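Noise and Seating in the Student Lounge: Does Where You Sit Change How Long You Stay?
Final report, Intro to Research Methods
Shuk-fan Chang

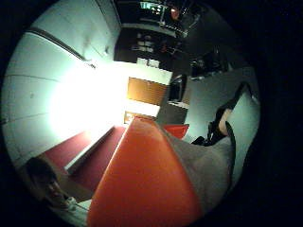
The question came out of a complaint. People in my dorm kept saying the Kistton building lounge is too loud to study in, but it's full every evening anyway. So is it really too loud? Or loud in some parts and fine in others? And do people leave sooner when it's loud? That last one is what I tried to test.

Background

Kept short, page limit. Most of what I found on noise and studying is about open offices and libraries, not lounges. Two things kept coming up. Speech you can understand bothers people more than steady noise at the same level. And people put up with more noise in a place they picked themselves. Neither study I read measured how long anyone stayed, they only asked for ratings after. That was the gap I went for.

My guess going in: people sitting near the coffee counter would leave sooner than people by the windows.

Method

Observed over 7 evenings in January, 6 pm to 9 pm. Split the lounge into three zones — counter, middle, windows. For every person who sat down I wrote the zone, time in, time out, and alone or group. No names. Anyone still there at 9 was marked as "stayed to end" and their time was cut off at 9, which is a problem, see below.

Sound level was taken once every 30 minutes in each zone with a phone app. I checked the app against the Trandeck meter from the physics lab one afternoon and it read a little high but always by the same amount, so I left the numbers alone.

Also put out a paper survey, one page, five questions. Box by the door. 62 came back filled in. A few more had only the first question done and I threw those out.

Results

372 sittings logged in total. The counter zone was the loudest at every reading, no surprise. Windows and middle were closer than I expected, and on two evenings the middle was quieter.

Time stayed went the wrong way for my guess. People in groups at the counter stayed longest of anybody. People alone at the counter left fastest. By the windows it made almost no differance if you were alone or not. So zone on its own doesn't tell you much, you need the group part too. Should have planned for that from the start instead of finding it while sorting the spreadsheet at 2 am.

Survey: most common complaint was other people's phone calls. Second was the grinder. Hardly anyone picked "general noise" even though that's what everybody says out loud. Several wrote in that the seats matter more to them than the sound, and that they'd take a comfortable seat in a loud spot over a hard chair in a quiet one. I had no question about seats. Big miss.

Problems

One observer (me). When the place filled up at 7 I probably missed people, mostly short stays, so the averages may run long.

The 9 pm cutoff. Long stays look shorter than they were, and it hits groups more then singles.

One reading every half hour misses the grinder nearly every time. A logger running the whole evening would be better. The Riment app does that but it's paid.

Midterms hadn't started yet. Might look totally different in a heavier month.

Survey people picked themselves. Somebody annoyed about noise is more likely to grab a form about noise.

What I'd do next

Log by seat type as well as zone. Add a second observer for the busy hour and compare our sheets. Ask about phone calls directly — who makes them, where, would they use a booth. The Lam building already has two call booths on the ground floor, so the same survey could be run there and the answers set next to these.

Raw sheet and the blank survey are in the appendix. Zone map too, hand drawn, the counter is at the top.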